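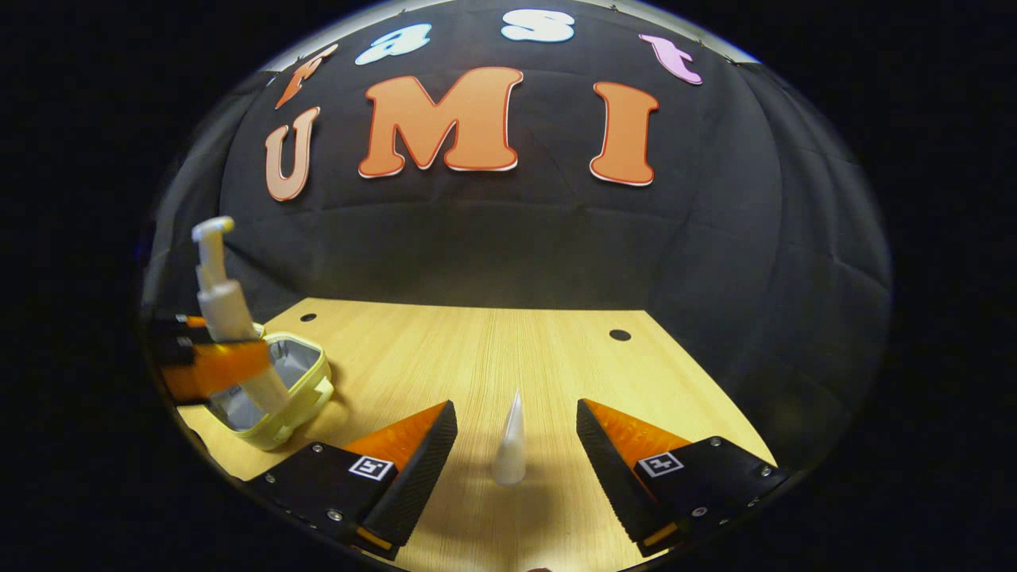
I have never trusted a fabric backdrop. Every craft blog I've read in the last few years swears by them, usually in the same breath as "instant studio," and every one of those posts shows a sheet of black cloth so smooth it could be poured concrete. Mine wrinkles if I look at it.

Black is supposed to be the forgiving color. It hides dust, they say. It hides shadows. It makes letters pop, and I'll give it that one, because orange on black is hard to argue with. What it does not hide is a crease. Put a decent light on the table and every fold shows up, and the side where the cloth has extra to spare gathers itself into a curtain whether you wanted a curtain or not.

I have tried the cures. The Flumari wrinkle spray did nothing I could see except make the room smell like a dentist's office. The Skusix clips (sold in a bag of 32, for reasons known only to Skusix) hold very well and leave a dent everywhere they hold, so you swap long creases for short ones. Ironing works until you hang the thing up. I've read that you should store the cloth rolled on a tube, and I did that all last October, and when I unrolled it the wrinkles had simply changed direction.

So I've mostly given up on smooth. A drape that falls down to the back of the table and looks like cloth is fine.

The letters are a different argument. I like big cut-out letters with a thin white outline, and I'll defend the outline, which I used to think was fussy. Without it a dark edge goes missing against a black background. With it you can read the word from across the room. Pastels do better than I expected too. Pale peach, light blue, pink - all colors I'd have called washed out on a white wall.

What I don't buy is the advice that letters must be hung dead straight. One guide told me to use a level. A level, for letters going on loose cloth! The cloth moves when somebody opens the door. Pin them by eye, stand back, fix the worst one and go have lunch. If you want two sizes, put the small word on top and the big one underneath. I tried it the other way around and it read like a ransom note.

Then there's the table. I went shopping for a proper one this spring and came close to buying the Kastov, which costs 535 dollars and is described as a "creative surface." It's a table. It has a light wood-grain top and 2 holes for cables, same as a desk you could find on the curb at the end of the school year. I kept asking the salesman what made it creative and he kept telling me about the finish.

I do like a light wood-grain top, for what it's worth. Under a black drape it bounces the light back up, and small things stand out on it nicely. Holes I could live without. Anything round enough to roll will find one, and I have lost 3 beads and a good pencil stub to mine.

My last complaint is about filling the space. The guides all want props: a fake succulent, a candle, one of those little Geum trays with nothing in it. I don't see the point. One small white thing in the middle of a table gets more attention than a whole shelf of clutter, and you can put it away in a second when you need the table for dinner.

I'm told there is now a velvet that doesn't crease at all. I'll believe it after it's spent a week folded up in my closet.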